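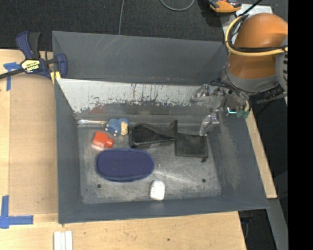 4 min read

My grandmother kept her buttons in a coffee tin, and I suppose that is where my trouble with throwing things out began. Braulio Montes, who has run the secondhand hardware shop in Ventura for 32 years, understands this completely (he has the same trouble, only with hinges).

I went to see him in April, meaning to stay an hour, and by the time I left he had made lunch and I had bought a drawer knob I still haven't found a drawer for. His shelves are full of things with a past – dented, scratched, rubbed down at the corners by people who used them every day. Customers ask him to polish them up. He'll do it, but he sighs first.

"A scratch is a kind of handwriting," he told me, pouring more coffee.

His friend Teodor Vik disagrees, and has been telling him so for 12 years. Teodor likes a fresh coat of paint on everything, the garden gate included. They argue about it most afternoons, very happily, and then Braulio locks up and they walk home together the long way, past the bakery.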